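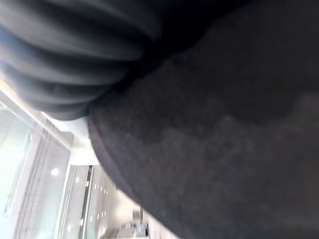 Slide 1. Wrist camera view: dark ribbed fabric and a fuzzy dark surface up close, bright room behind.

Planning for a robot cell when the work is soft
Speaker notes, Aurel Mihăilă
Monday session, Virkden

Slide 1 (title)
Leave it up while people sit down. Say who I am: planning and purchasing at Wovetti, soft goods side. I don't program the arms. I write the requests, sit in the quote meetings and answer for the money afterward.
Ask for a show of hands: who has bought a cell, who is about to, who got sent here by their boss.
Point at the slide before moving on. Dark material, close to the camera, strong light behind it. If your product is dark cloth, put views like this in your request for quotes. We didn't the first time.

Slide 2: What we asked for
Our first request was a page and a half. It had the arm reach, the payload, the floor space and a line that said "vision system included." Stiltgate quoted exactly what we wrote. I have no complaint about them on that.
What was missing: fabric colors, surface types, how the lights in the hall are laid out, who supplies test material, and what happens if the camera can't find an edge.
Read the old "vision system included" line out loud. Pause. Most people in the room will have one like it.

Slide 3: The arm is the easy part
Arm prices are simple to compare. You get a number, you get a second number, you pick. The rest of the cell is where quotes stop looking alike. Go through the list on the slide quickly:
Gripper and spare fingers
Wrist camera, cable, mount and a spare of each
Lighting
Guarding or scanner
Controller and licenses
Engineering hours
Training
Freight and install
Put every quote into your own table with these rows. If a vendor leaves a row blank, call and ask. Blank can mean included, or not included, or they forgot. We had all three on one sheet.

Slide 4: The cable
Short story, keep it short. The first replacement part we ordered was a camera cable at 879 dollars. It wasn't a special cable as far as I was concerned, but it was the one the warranty allowed, and it wasn't in stock. The cell stood idle for 14 days. The cable itself came out of petty maintenance money. The idle time came out of my quarter.
So now we buy the wrist cable, the mount and one spare camera with the cell, on the same purchase order. It goes in as capital and no one has to argue for it in the middle of a breakdown.
If someone asks about the brand of the cable, don't go there. Take it at the break.

Slide 5: Light costs money too
People budget for the camera and forget the light. Dark fabric gives back very little of it. With a bright hall behind the work, the camera has to deal with both ends at once, and whichever way you set exposure you lose something.
Things we priced on the second request:
A ring or bar light on the arm
A screen behind the work area
Shades on the windows nearest the cell
Moving the cell (facilities quote, not vendor quote)
The screen was by far the cheapest and I'd price it first. Moving the cell was so far off the chart we dropped it from the table, and I regret that a little. It should have been a question before the floor was marked, when it would have cost a tape measure and an afternoon.
Facilities people should be at the first meeting. Say this twice.

Slide 6: Test material
Who pays for the fabric used in trials? Ask this early. Stiltgate asked us for samples and we sent offcuts. The offcuts were flat, light gray and clean. Production material is folded, dark, and has lint on it. The acceptance test passed on offcuts.
For the second cell we set aside some 26 pieces straight off the line and wrote the item numbers into the order. They get used at the vendor's site, then again at ours. Write them off as scrap in the budget from the start. If a few come back good, fine.
Someone will ask whether the vendor minded. They preferred it. Their engineers would like to see the real thing as well.

Slide 7: Two quotes, side by side
Stiltgate on the left, Cheng on the right. Totals are removed, I agreed to that with both. What I want people to look at is where the money sits.
Stiltgate put more into engineering hours up front. Cheng was lower on hours and higher on yearly support. Over one year Cheng looked better. Over the period we write equipment off, they came out close enough that price stopped being the deciding point.
We went with Stiltgate again because they would come on site for the lighting work. Say plainly that this was our case. A plant with its own vision person might well go the other way.
Do not give totals, even if asked nicely.

Slide 8: Payment stages
We split payment into 3 parts. Order, delivery, acceptance on production material. The last part has to be big enough that both sides care about it. Ours wasn't on the first cell, and the open items list stayed open until summer.
Write down what acceptance means: which material, which shift, which lighting, and who signs. Shift matters. Sun through glass at seven in the morning and at two in the afternoon are different jobs for a camera.
Mention that finance will want the stages to land in the right year. Talk to them before you sign, and bring cookies.

Slide 9: Recurring costs
Skip if running late.
Software renewal, gripper pads, lens cleaning, calibration visit, and operator time for saving and sorting camera images when picks go wrong. The last one isn't on any quote. We gave it to the line lead without taking anything else off her list, and for a while it simply wasn't done. It now has its own line under labor.
Lint is a real cost with felt-type surfaces. Put cleaning on the shift sheet.

Slide 10: What I would put in a request today
Leave this one up for the questions. People will want to photograph it.
Photos of the real product, dark ones included
Camera views from the wrist, if you already have an arm to take them with
A plan of the hall showing windows and ceiling lights
Item numbers for test material
Spares on the same order
Acceptance terms by shift
Your own price table, for the vendor to fill in

Questions I expect
Did it pay back? The first cell is slower than the plan said. The second is too new. We review both in March and I'll share what I'm allowed to.
Would we lease? We looked at it. The arm was leasable, the custom parts weren't, and the custom parts were what worried us.
Can a used arm work? Yes, if the controller is still supported. Get that in writing from the maker and keep the email.
How long from request to running? Depends mostly on how long your own side takes to answer the vendor's questions — ours took too long both times.

Handout is the blank price table. Stack is by the door. Remind them the rows for freight and install are on the back.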